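Pivombridge Community Help
Home computers and repairs

We use cookies to keep you signed in and to remember which threads you have read. By staying on this site you agree to this. Accept / Read more

Putting an old office tower back together, what order do the parts go in?

Posted by Hermine Auer, June 8, 2018

Hello everyone, and thank you in advance for your patience with a beginner. My late brother-in-law left us an office desktop that he used for his bookkeeping, and back in May I took it apart on the dining table because it was full of dust and made a noise like a hair dryer. I was very proud of how tidy I was about it. The processor, the memory, the hard drive and the graphics card all came out, and I put each one in its own labeled envelope. (Paper, yes, I have since been told off for that.)

Now I would like to put it back together for my grandson, who wants it for school and a few games, and I find I have no idea where to begin. Does it matter what goes in first? I started with the graphics card since it's the biggest, and then I couldn't get my hand past it to do anything else, so I took it out again and made a cup of tea. Also, is the gray paste on the processor supposed to be put back somehow, or do I wipe it off? I have 17 screws in a jam jar and I would dearly like to end up with none.

Uwe Bauerfeind

Hermine, you were right to stop for tea, and you are much further along than you think. I have done a fair number of these for our church and my neighbors, and the order does matter, mostly for the comfort of your knuckles.

First, lay the tower on its side with the open side facing up, somewhere with good light and enough room beside it to set out your parts where you can see them all. Take them out of those envelopes and stand or lay them on something clean. Unplug the power cord from the wall if it's in, and touch bare metal on the case before you pick up anything with a circuit board. I do it every few minutes out of habit, especially in winter when I'm wearing wool.

Then start with the processor, while there's nothing in your way. Open the little metal frame over the socket by easing its lever out and up. Look for the small triangle on one corner of the chip and match it to the mark on the socket, or match the notches if yours has those. Lower it straight down and let go. It should drop in under its own weight, and if it rocks, lift it out and look again. Please don't push on it! The pins are finer than hairs and I have ruined a board that way myself, at a cost of over 200 dollars and one very quiet evening.
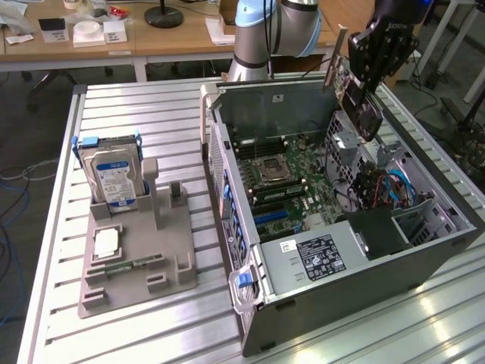 Memory comes next. Push the clips at the ends of the slot open, line up the notch in the stick with the bump in the slot, and press down on both ends with your thumbs until the clips snap shut. It takes more force than feels polite. If you have just the one stick, put it back in the slot it came from, or look on the inside of the side panel, where a lot of these office machines have a little diagram.

After that, the cooler with fresh paste (I see Sohail usually answers those, so I'll leave him something to do), then the hard drive. If yours has plastic rails on its sides, leave them on, slide the drive into its cage until it clicks, and connect the two cables, the wide one for power and the narrow one for data. Tuck the cables off to one side as you go, away from any fan.

The graphics card goes in last, for the very reason you discovered. Hold it by the edges, get the metal bracket end lined up with the opening at the back of the case, and lower it level into the long slot. Then the screw or the latch, and a power lead if the card has a socket for one. Leave the side panel off until you have seen it start up once.

Sohail Gondal

Wipe the old paste off, both the chip and the bottom of the cooler. Coffee filter and rubbing alcohol, the strong kind. New paste the size of a pea in the middle and let the cooler spread it. I use the Brastomeck tube but any will do. Do this after the chip is locked in the socket.

Don't forget to plug the cooler fan back in. Mine shut itself off after a minute and I spent a whole afternoon blaming the memory.

Razia Rajput

I did the same job on my mother's Jaltden 3401 and had 7 screws left over, and it has run fine ever since, so don't lose sleep over the jam jar. Do check the drive cage though, that's where four of mine should have gone.

Is there a battery on the board the size of a coin? If the machine is that old it might be worth changing while you're in there. Mine forgot the date every time it was unplugged.

Hermine Auer

Thank you all so very much. Uwe, the processor is in and it dropped down just as you said. I'm off to find coffee filters, and I'll write again when I've got as far as the graphics card.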